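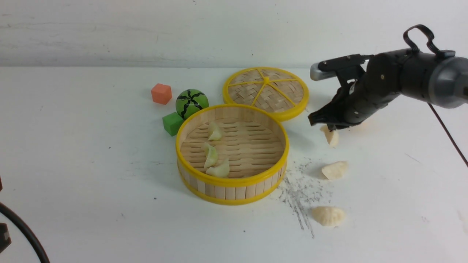 Fig. 1. Vaporera abierta, tapa detrás.

Juego simbólico y material manipulativo
Apuntes del tema 4: la cocina al vapor como rincón de juego
Grupo de tarde. Prof. Rosário Salgado

(Pasados a limpio deprisa, faltan las referencias de la última parte, las subo en noviembre con el resto.)

1. Por qué una vaporera

Veníamos de las cocinitas de siempre: cazo, sartén, huevo frito. Funcionan, pero el guion se agota pronto. Remover, servir, otra vez remover. La vaporera obliga a otras acciones: abrir, colocar, tapar, esperar, destapar, repartir. La espera es lo interesante. Un niño de tres años "espera" dos segundos y destapa, y está bien. Uno de cinco ya avisa a los demás de que quema.

Ojo con el vocabulario: vaporera, cesta, tapa, rejilla, dumpling o empanadilla (valen las dos, que cada familia lo llame como quiera), pliegue, borde, masa. Apuntadlo en el cartel del rincón. Si en el aula hay familias que cocinan al vapor, preguntar antes de inventarse nada. El año pasado un abuelo nos corrigió media ficha y tenía razón.

2. La cesta y la tapa

Bambú con aro de plástico amarillo arriba y otra banda amarilla en la base. Pared de listones verticales, fondo de tiras claras con huecos. Por los huecos sube el vapor en la de verdad; en el juego dan pie a la pregunta "¿y por dónde entra el calor?". No la contestéis vosotros.

La tapa es de bambú trenzado y lleva radios amarillos que salen del centro. Sirve de mucho más que tapa: bandeja, rueda, sombrero, tambor. Dejadlo. Si todo el rato se usa de sombrero es que el rincón necesita otra cosa, no que haya que reñir a nadie.

Aro de color contra mesa blanca: contraste alto, se distingue bien dentro / fuera. Con alumnado de baja visión esto es lo primero que miramos al elegir material. 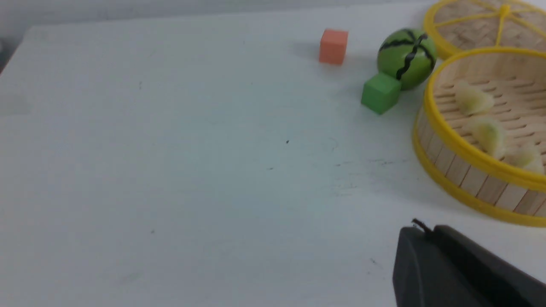

3. Lo que rodea a la cesta

Regla de clase: el alimento de juguete nunca va solo. Ponemos al lado algo que claramente se come (la sandía, redonda, verde con rayas negras) y algo que no es nada todavía, o sea cubos. Un cubo naranja puede ser tofu, zanahoria, jabón, un regalo. Uno verde, pepino o esponja. El objeto definido ancla el juego y el indefinido lo abre. Repasad lo de sustitución de objetos del tema 2, que cae seguro.

Pocas cosas cada vez y mesa despejada por un lado. Ese hueco es zona de trabajo, hay que defenderlo. En cuanto el rincón se llena, los niños dejan de colocar y empiezan a volcar.

Tamaños parecidos entre los cubos y texturas distintas entre familias de objetos. El cubo pica en la cabeza (¿cabe?, ¿cuántos caben?) y la bola rueda, se escapa, hay que ir a por ella. La sandía apoyada contra la pared de la cesta se queda quieta; eso lo descubren solos.

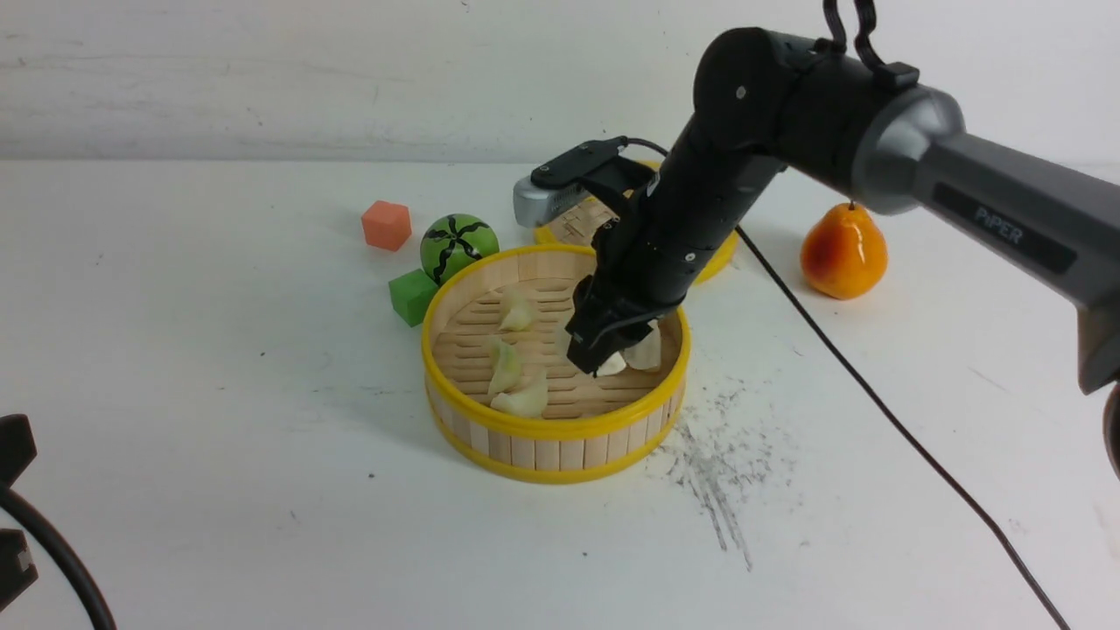

Fig. 2. Cesta con más piezas; otra vaporera detrás, la pera a la derecha.

4. Llenar, repartir, vaciar

Progresión que usamos en prácticas:

a) Meter. Cualquier pieza, en cualquier sitio.
b) Meter sin amontonar. "Que no se peguen", consigna real de cocina.
c) Pasar de una vaporera a otra. Aquí aparece la correspondencia uno a uno sin forzarla.
d) Repartir entre comensales. Conflictos, negociación, lenguaje.
e) Sacar y recojer.

La c) necesita dos cestas. Si el centro solo tiene una, vale un plato hondo, pero se pierde el parecido y con él media actividad.

La fruta (pera, sandía) la mete siempre alguien en la vaporera. Bien. Preguntar qué va a salir. Apuntar la respuesta literal en la hoja de registro, sin arreglarla.

Duración: 30 minutos de rincón como mucho, contando la recogida. Adulto sentado, a la altura de la mesa, hablando poco. Lo de hablar poco es lo que peor os sale a todos, lo digo por las memorias que he leído.

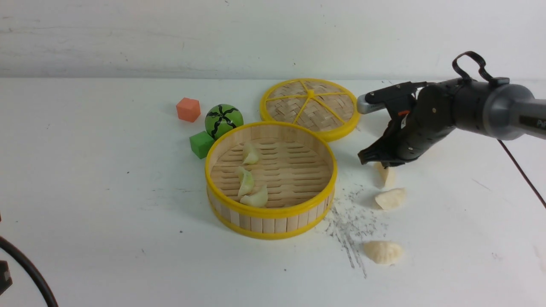 5. Piezas dentro y piezas fuera

Empezar con unas piezas ya colocadas y otras sobre la mesa. Mejor que dar todo fuera: la cesta a medias invita a seguir. También da dos grupos que comparar sin que nadie diga la palabra comparar. Dentro / fuera, hechos / sin hacer, los tuyos / los míos.

Dumplings de dos tonos si se puede, verdoso y beige. Sirve para clasificar, y para que alguien decida que unos son de verdura y otros de carne. El borde plegado es buen sitio para los dedos: pinza de índice y pulgar, agarre por el pliegue. Observad quién coge por ahí y quién agarra la pieza entera con la palma. Va a la hoja, columna 3.

Limpieza: el bambú no se sumerge. Paño húmedo y secar al aire, abierta, con la tapa aparte.

Para la próxima sesión

Leer el capítulo de juego con reglas implícitas. Traer por parejas una propuesta de rincón en una cara, con lista de objetos y UNA acción nueva que no salga en estos apuntes. Quien falte a prácticas, que me escriba antes de las cuatro y lo cambiamos de grupo.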